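Print this page | E-mail this page

Home | Tables | Shelving | Finishes | Gallery | Contact

Gallery: Round tables, Traldale range

The Traldale is our smaller round table. It has been in the catalogue since December and is sold through the Dasmont showroom and by direct order. The notes on this page deal with the top, the finish and the wall clearance, as these account for most of the questions we receive. Text by Austra Liepiņa. Last revised 4 March 2022.

Top and grain

The Traldale top is wood with a straight grain, finished in a warm honey brown. Boards are selected so that the grain runs in one direction over the full width. Small knots are accepted on the underside only. Colour varies between batches, and a leaf or second table ordered later should be matched against a sample and never against a screen.

The finish is Kozma oil, satin grade, applied in 3 coats with a light rub down between coats. It is left for 40 hours before the top is handled. The satin grade shows soft shadows and does not throw back a hard reflection from a ceiling light. Gloss can be supplied to order under part number 307.
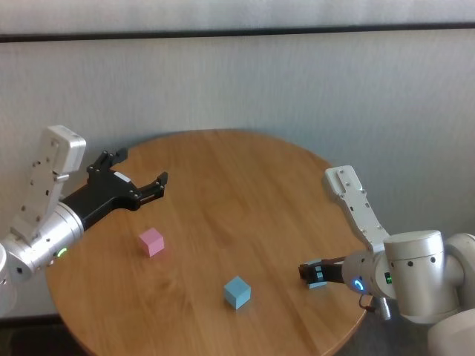 Wall clearance should be allowed for when a round top is used in a small room. The curve leaves two awkward wedges of floor where the table is pushed up close, and chairs cannot be used on that side. We suggest setting the table by eye first, then measuring from the wall to the nearest point of the edge. Where the wall carries a rail or ledge, measure from the front of the rail.

Pale walls suit the honey finish. A cool grey or off-white makes the wood look slightly redder than it does in the workshop, and customers who want a neutral brown should ask for the Skuler stain under the oil.

Care

Wipe with a barely damp cloth, along the grain. Dry at once. Do not use spray polish, which leaves a film that the next coat of oil will not go through. Small hard objects such as blocks, dice and game pieces do no harm if they are lifted and put down. Dragging them will mark the satin surface in time. Light marks can be rubbed out with a grey pad and a little oil.

Re-oil after 5 years in normal use, sooner in a kitchen. Attila Bíró at the workshop can advise on tops that have been sanded or stained by a previous owner.

Contact the workshop | Copyright Traldale Tables | Back to top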